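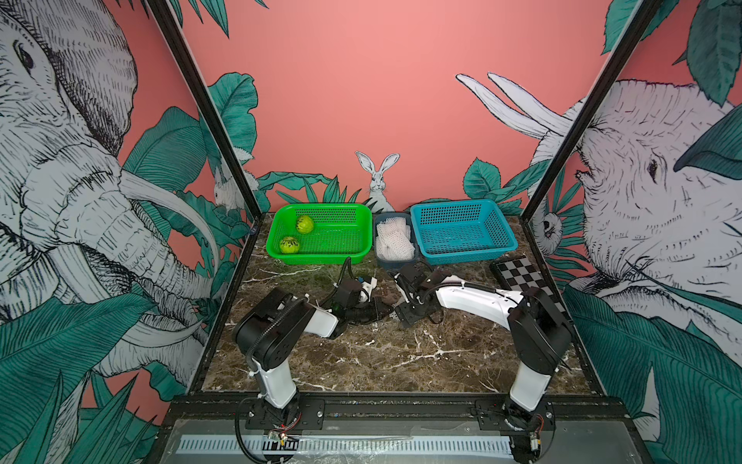

Slide 1: Three containers, dark marble top, elephants on both sides.

Okay, hi everybody. Leave this one up while people find seats. Somebody will ask about the elephants, so get it out of the way: yes, I love the mural, and yes, the rabbit with the tall ears behind the baskets is my favorite.

Now the baskets. Start on the left with the green one, two yellow-green balls in it. Then the smaller gray-blue bin in the middle, stuffed with that white foam netting you get around fancy pears. Then the teal basket, empty. Pause on the empty one! I want people to notice it before I say anything.

My whole pitch tonight is that every sorting shelf needs an empty basket. When we set up the playroom at Jalar we had 70 bins and filled every last one on the first afternoon. By dinner time there was stuff on the floor again — there was just no place to put a thing down while you made up your mind about it.

(Drink water. Ask who has a "deciding pile" at home. Wait for hands.)

Next bit is mesh versus solid. I like mesh for balls, blocks, anything you want to spot from across the room. Foam netting goes in a bin with proper sides. It puffs up over the rim whatever you do, so don't fight it. At the Madigan store we saved up to 200 sleeves one summer and used them for wrapping ornaments in December. Tell the ornament story only if we're running on time.

Color. Green and teal are close cousins, and in a dim closet I mix them up constantly. If you're buying a pair, go further apart than that, or tie a ribbon on one handle.

Brollum handout goes around now — 2 pages, shelf sizes on the back. Skip the part about labels if it's past 8:30, they can read it at home.

Then questions, then cookies.

Jernerar Home Talks | Contact us | Back to top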